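## 3. Loading the pen box

Most box instructions assume a perfect lid and a full set of pens that all match. We have used enough hinged plastic boxes to doubt both, so this section is written for an ordinary box on an ordinary desk. It covers the shallow blue box with the attached lid, filled with slim pens or refills. If yours is the deep Alolside box, go by its own sheet.

The Drendeo supply list says one box will do for "all daily writing needs." We would not plan a desk on that sentence. Fill it with one kind of pen and see how far you get.

### 3.1 Before you start

1. Clear a patch of table wider than the box with its lid open.
2. Set the box down flat with the hinge away from you.
3. Lay the loose pens beyond it, side by side, all pointing the same way.
4. Check that each pen has its cap or tip cover. Put the doubtful ones aside.

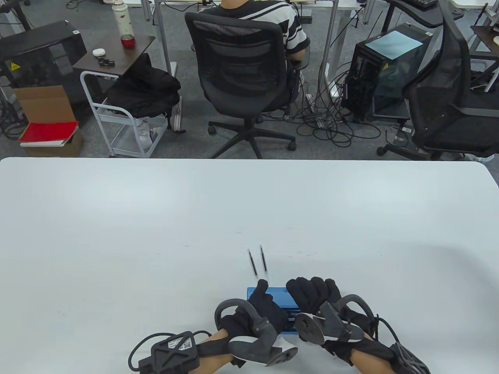

*Fig. 3-1. Box closed, two pens set out behind it.*

**Note:** Some people like to press the lid down all the way round before opening it, to "seat the hinge." We see no point in it. Open the box.

### 3.2 Opening the lid

1. Hold the tray with one hand, near a corner.
2. Lift the lid from the front edge with your other thumb.
3. Let it lean back as far as it wants to go, then stop.

**Caution:** Do not bend the lid back to make it lie flat on the table. The Koutsoukos catalog claims its hinge is good for 1000 openings, and the older one claimed 500. Neither says how anyone opened it. Treat the hinge as the weak part.

### 3.3 Putting the pens in

1. Pick up one pen or refill by the middle of the barrel.
2. Lower it into the tray at a slant, tip end first.
3. Set the next one alongside, pointing the same way.
4. Keep going until the loose ones are used up or the row starts to climb over itself.

A slanted row is fine. The advice that everything must lie square to the walls comes from people with shorter pens.

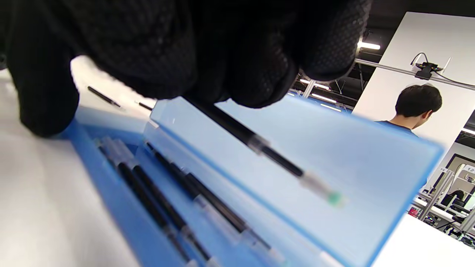 **Can I store bare refills in the box without a pen body?**
They will keep there as long as the tips are covered. An uncovered tip can mark the tray and everything next to it.

### 3.4 Mixed sets

Pejman Babaei, who wrote the first version of this section in June, wanted dark barrels and pale barrels kept in separate boxes. Try it if you like. In our office the sorting lasted 3 days. What has held up better is keeping the caps at one end, so a missing one shows.

1. Turn any pen that faces the wrong way.
2. Slide the bundle gently toward one wall.
3. Look along the cap end for gaps.
4. Press down anything that stands higher than the rim.

**Note:** The printed Hira insert gives 13 as the limit for a box of this type. We could not find out which pens they had in mind. Go by the lid: if it needs pushing, take one out.

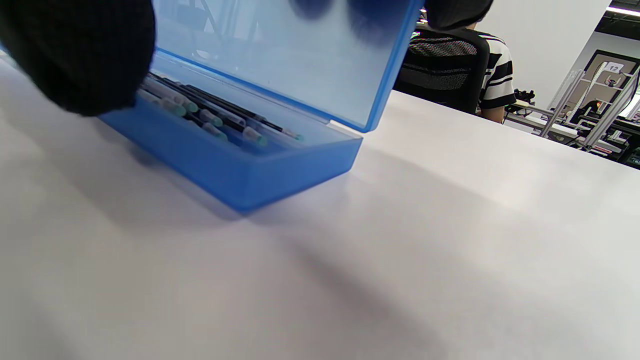

**Should the caps all face the same end?**
It's a matter of convenience. Pens facing both ways may pack a little closer, but a missing cap is harder to spot.

### 3.5 Closing and putting away

1. Bring the lid forward slowly, with your fingers clear of the rim.
2. Press at the front until it sits level.
3. Tilt the box a little. Some sliding is normal; rattling means there is room for more pens, or that you don't need a box this size.
4. Store it flat. Standing it on end saves shelf space and puts all the weight on the caps.

**Caution:** Don't trust a closed lid in a bag. Put a rubber band around the box first, whatever the label says about the catch.

For cleaning the tray - ink marks mainly - go to section 4.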